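Pledusia (Kryptowährung)

Pledusia ist ein Proof-of-Stake-Netzwerk mit eigener Münze, Kürzel PLD. Ich pflege den Artikel hier im Wiki jetzt schon eine Weile und schreibe ihn bewusst so, wie ich es auch Freunden am Küchentisch erzählen würde -- Ergänzungen sind willkommen!

Geschichte

Angestoßen hat das Ganze Sigrun Fagerlund, die vorher an der Wallet Ivier mitgebaut hatte. Das Testnetz lief im Januar mit fünf Validatoren an, zum Start des Hauptnetzes waren es dann 167 (ich war einer davon, leider mit ziemlich wackeligem Internet).

Staking

Wer mitmachen will, hinterlegt mindestens 526 PLD. Die Auszahlung kommt alle neun Tage, und das Entsperren dauert genauso lang, was mich anfangs wahnsinnig gemacht hat. Kleinere Beträge kann man über den Pool Gallardo zusammenlegen, der dafür eine Gebühr nimmt.

Das Ernmont-Update

Mit Ernmont wurde die Gebührenberechnung umgestellt: Ein Teil jeder Gebühr wird seitdem verbrannt. Im Forum wurde darüber wochenlang gestritten, ich fand's gut.

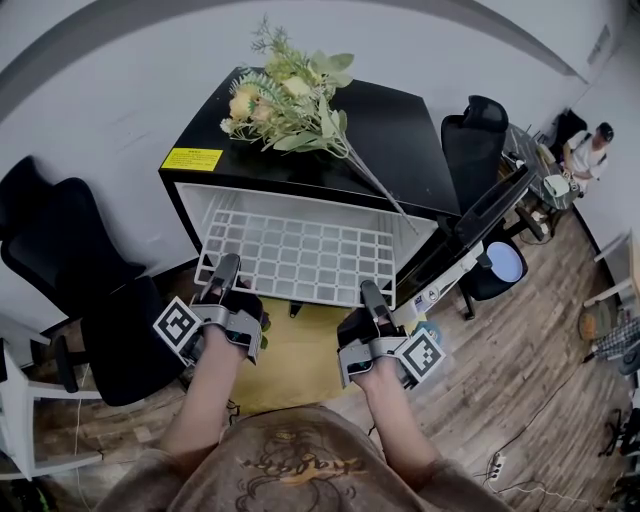
Siehe auch

Ivier (Wallet)
Gallardo (Staking-Pool)
Liste der Proof-of-Stake-Netzwerke

Stand: 19. Oktober 2023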